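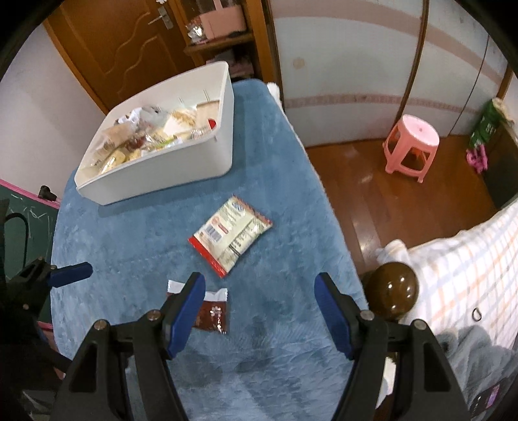
Foto: Dima Khasawneh

21 de mayo de 2024. Puesto 4, clasificación de snacks

Montaje como en abril, con un cambio: la mesa lleva ahora la manta azul claro de pelo. La caja blanca de plástico queda en una esquina, con los envases mezclados (bolsas transparentes, envoltorios crema y amarillos, el paquete de las espigas doradas). Fuera de la caja, sobre la manta, el sobre pequeño marrón oscuro con cierre blanco plateado y el envoltorio grande blanco con borde rojo, en diagonal.

Notas sobre la manta:
El pelo guarda la marca de todo lo que se apoya. Las zonas aplastadas se ven más oscuras y confunden al buscar envases pequeños. Cepillar en un solo sentido antes de cada serie – Rohani usa el cepillo de ropa, sirve.
Los bordes dentados de los envoltorios se enganchan si se arrastran. Levantar siempre.

Orden de vaciado: primero las bolsas transparentes, luego los envoltorios claros y al final los paquetes pequeños, que se van al fondo. La hoja de Naa Appiah dice lo contrario; corregir.

Series hechas: 17. En dos se volcó la caja al sacar un paquete del fondo. Probar con lastre de 200 g bajo la base.

Pendiente:
– Pedir otra caja igual a Landolitz.
– Etiquetar la bandeja de envases rotos.
– Ohemaa revisa el inventario el jueves y repone lo que falte.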